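January 16, 2019

Stepped fingers back on after Ritu Garg said the flat ones were "fine", a word she keeps for things she won't have to use herself. Controller is still the Lirnden at 1,024 counts, so only the fingers differ from the last round.

Plan is 15 goes at the cup, then the same for the plate, rim first. Tray stays put. 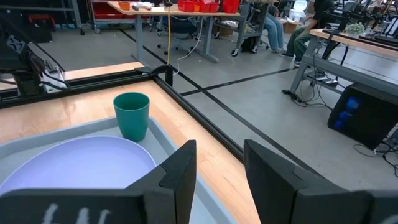
The plate worries me more — glossy, and the Grunstead pads were hopeless on anything shiny. Ask Awasthi for softer ones before March.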